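Akku vom Leihrad zu Hause laden

Wer bei Brekton ein Elektrorad für einen ganzen Monat mietet, muss den Akku selber laden. Das ist nicht schwierig, aber beim ersten Mal hat man viele Fragen. Ich habe mein Rad seit Mai und schreibe hier auf, wie ich es mache.

Was Sie brauchen
Den kleinen Schlüssel aus dem Umschlag, das Ladegerät und ein trockenes Tuch. Auf dem Schlüssel steht eine Nummer, bei mir 834. Notieren Sie diese Nummer, bevor Sie das erste Mal losfahren. Ohne sie bekommt man keinen Ersatz.

Akku herausnehmen
Schalten Sie zuerst das Display aus und warten Sie, bis auch das Licht aus ist. Stellen Sie das Rad auf den Ständer, am besten auf flachem Boden. Dann stecken Sie den Schlüssel ins Schloss am Rahmen und drehen ihn nach links. Halten Sie dabei mit der anderen Hand den Akku fest – er ist schwerer, als man denkt, und kippt sofort zur Seite. Die Kontakte am Rahmen wischen Sie mit dem trockenen Tuch ab, bitte niemals mit Wasser.

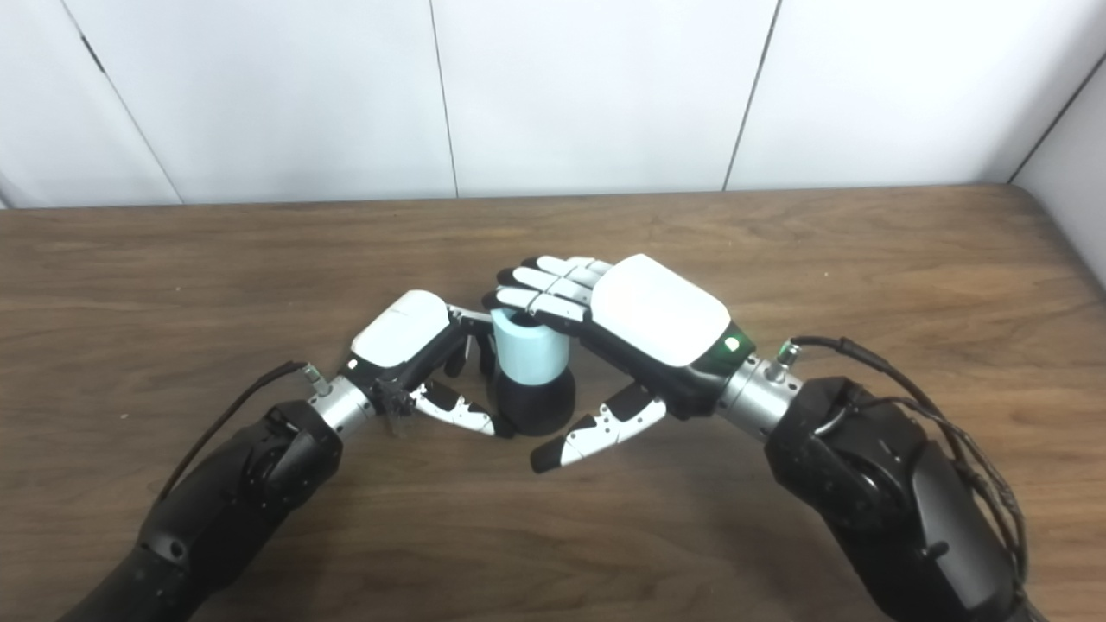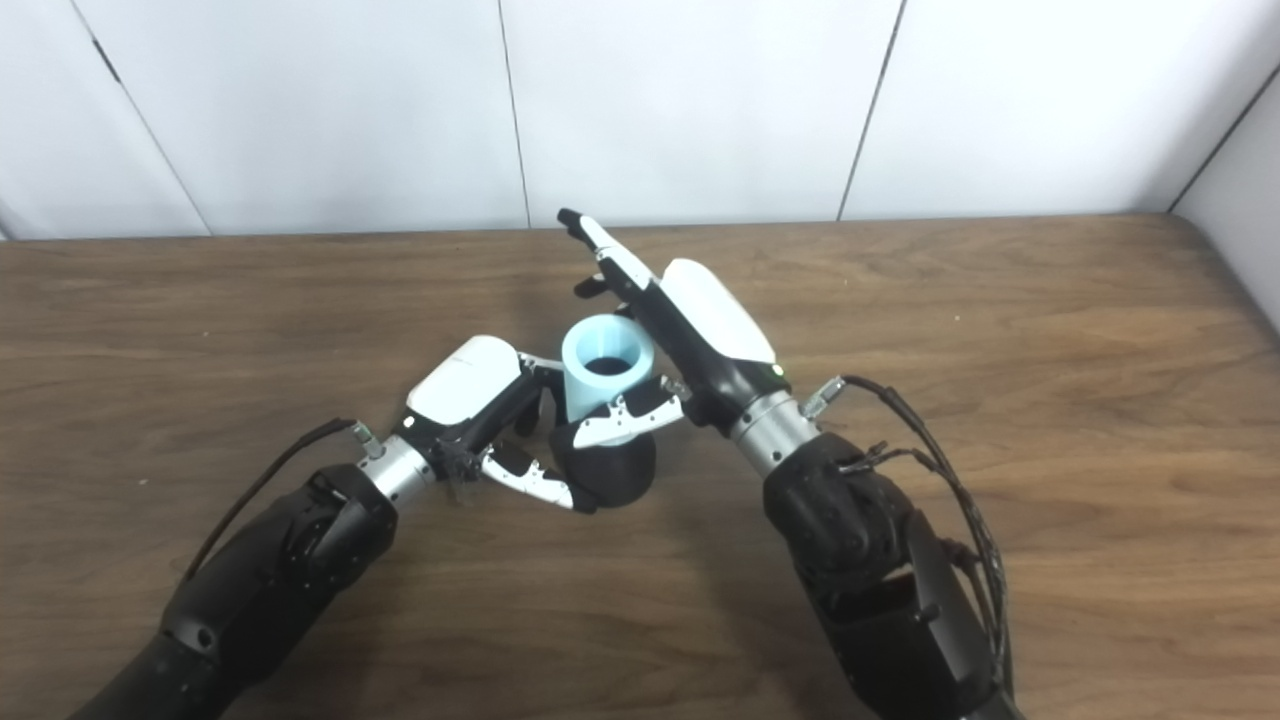

Zum Laden bringen Sie den Akku in ein Zimmer mit normaler Temperatur. Wenn er draußen in der Kälte war, soll er zuerst zwei Stunden liegen, ohne Kabel. Suchen Sie einen festen Platz, wo er nicht herunterfallen kann. Mitten auf der Tischplatte, so wie das hellblau-schwarze Stück auf den beiden Bildern, steht er sicherer als am Rand, und man stößt nicht so leicht mit dem Ellbogen dagegen. Eine Decke oder ein Kissen darf nicht darunter sein.

Stecken Sie zuerst das Ladegerät in den Akku und danach in die Steckdose. Eine rote Lampe bedeutet, dass geladen wird. Bei Grün ist der Akku voll, dann ziehen Sie den Stecker wieder heraus. Mein Akku hatte gestern noch 33 Prozent, damit komme ich zur Arbeit und zurück, aber nicht weiter.

Wieder einsetzen
Setzen Sie den Akku unten ein und drücken Sie ihn oben zum Rahmen, bis es klickt. Ziehen Sie einmal kurz daran. Wenn er sich bewegt, ist das Schloss noch offen.

Wenn die Lampe rot blinkt
Dann bitte nicht weiter laden. Schreiben Sie über die App an die Werkstatt und geben Sie die Nummer vom Schlüssel an. Bei mir kam die Antwort nach 26 Minuten, und am nächsten Morgen konnte ich den Akku an der Station tauschen.

Ľudovít Doležal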